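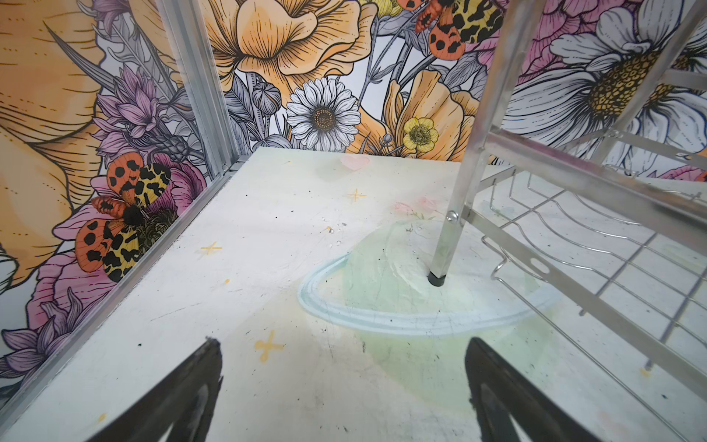

Search the notebook Enter keywords Go

February 8, 2024

Spent the afternoon with the Trornemard two-arm kit that Irnisico has lent us, and I like it more than I thought I would. Margarida read the setup guide aloud while I did the typing (slow, but very pleasant company), and we had both arms answering after 2 restarts. The guide is friendly enough, though page 7 sends you to a menu that our version doesn't have - I've written to Belmiro at Irnisico about it.

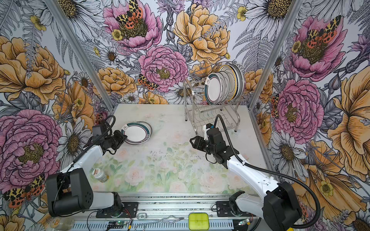 The teaching mode is what they're really selling, and I'd like Carolina to try it before we say yes or no, as she has far more patience with menus than I do. The loan runs out at 100 hours of arm time, so please write yours down!

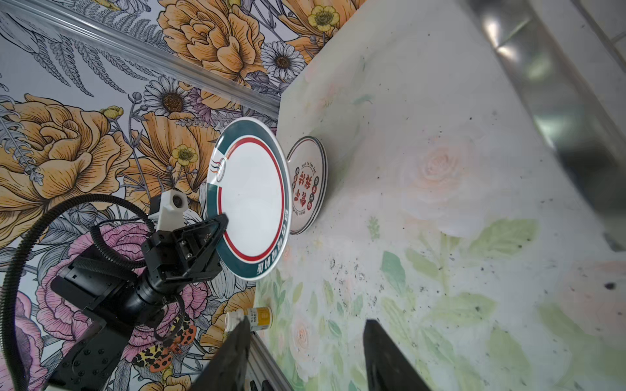 Grip settings are the part I keep going back to. The defaults live in profile 437, and I'd leave them alone until Martim has read the notes. Dishes seem a fair test to me, all rim and very little to hold, and with the plate up on its edge the finger presses right at the teal band. I'd love to have softer pads to compare - will ask Belmiro what they cost.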